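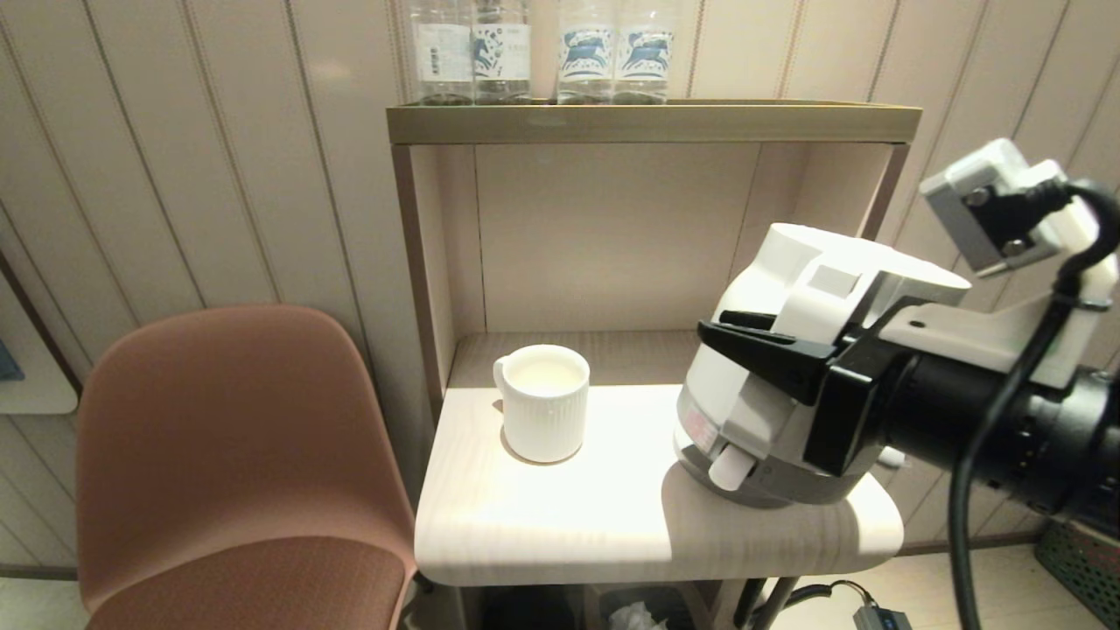

Posted by Anastasia Stefanou in Workshop notes

Home | Notes | Parts | Archive | Contact
Print this page | E-mail this page

The second arm is now a line in the budget, so I have spent most of Friday on the rest of that budget. The arm is the easy part. Valitz quote a fixed price and hold it until July. Everything bolted to it is quoted by someone else.

Current list, without the arm: a gripper from Verkeck at 882 pounds, a camera module at 300, and a bracket I would like to buy once and have so far drawn three times. Spare finger tips are 41 pounds a pair. I have put down four pairs. Last year I put down one and paid for postage twice.

The test job stays the same, a full mug on a shelf. A mug with milky liquid close to the rim is a fair test of a gripper and costs very little to repeat. The handle matters for planning. With it facing left and the arm coming in from the right, the fingers have to deal with the body of the mug, and a ribbed body gives different contact from a smooth one. I want both kinds in the test set before I commit to a finger shape.

Cabling needs its own line. The camera cable on the present arm loops down across the front of a black joint, and I would pay for a proper clip and a shorter lead. Skirkero sell a sleeve kit. Akande sell a longer kit for less, but the lead time is up to 40 days and I have not decided whether I can wait.

Shelving I am leaving alone. The unit with the raised rim on the top tray holds the water bottles well enough, and the front shelf leaves room to approach from the side. A deeper unit would mean more reach, and more reach would mean the next arm up in the Valitz range, which is outside this budget.

Still to price: a second power supply, mounting bolts, delivery. Verkeck have not confirmed whether the gripper comes with its adapter plate. I have asked again and will update the list when they reply.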